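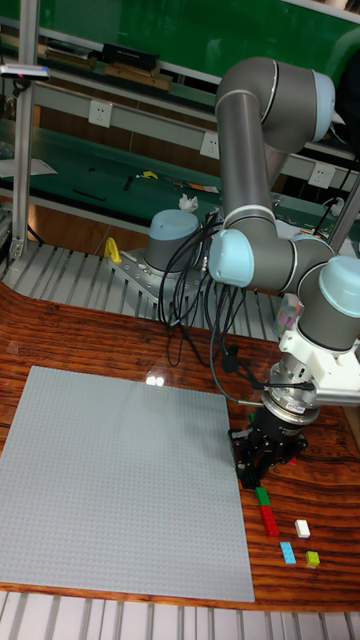
The arm stopped because it was told to, the Derka inspector remarked at the Berlow site, and the trouble was that it started again by itself. A reset had been wired in parallel with the guard switch. Closing the guard was enough to restart the cycle.

Chapter 7
Unexpected Start-up

Faults of this kind are common on small arms, where cables hang near the joints and people reach in to move parts by hand. This chapter covers stop circuits, manual reset and cable wear — the Berlow fault report is reprinted on page 613.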